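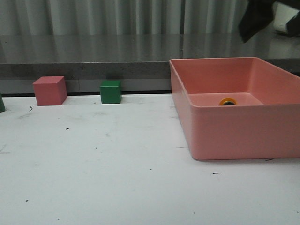 Re: Borkodier pick-and-place kit - worth the money?

Hi all,

Quick one before I have to run, sorry for the fragments. Replying to Maricruz, her message is quoted below.

We've had the Borkodier kit on trial since September. Short version - good arm, average software, terrible manual.

Task we use is the simple one, blocks off a white table and into the pink bin. Pink cube and a smaller green one. Bin came from the discount shop, not in the kit. You don't get a bin, or a table, or much of anything besides the arm, gripper and controller, so budget for that.

Your questions in order, Maricruz:

Setup. Two afternoons. Would of been one if the calibration page matched the menus. It's written for the old version. Skip to page 29, start there, go back for the safety bit.

Colours. I worried about a pink cube and a pink bin together, close to the same colour on the cube's front face. The stock colour finder does get muddled with that, went for the bin wall more than once. Change the threshold or train your own. Green is no trouble. Marks on the tabletop can show up as tiny objects if you set the minimum size too low, so set it higher or give the thing a proper scrub. I did the first.

Reliability. Ran 100 picks on Friday with the blocks in fresh spots each time, and about 2 in every ten needed a hand. Mostly blocks at the back of the table, near the end of its reach. Ring shapes are harder than cubes, the fingers want to close on the middle.

Support. Ongate is the reseller here. They answer the phone, which is more than I can say for Kuusisto, who we used for the last arm. Replacement finger pads took a while though.

Would I buy it? For a classroom or a small lab, yes. For a packing line no, look at the Filach one, dearer but the gripper dosn't drift.

Can send my threshold settings if anybody wants them. Off list please, attachments get stripped.

Cheers
Col

Maricruz Espinoza wrote:
> Has anybody on here tried the Borkodier arm kit? We have a bit
> of budget left and need something for basic sorting, blocks and
> small parts into a bin. Mainly want to know how long setup takes,
> how it copes with colours, how often it misses, and who you ring
> when it breaks. The brochure is all adjectives.
>
> Thanks in advance,
> Maricruz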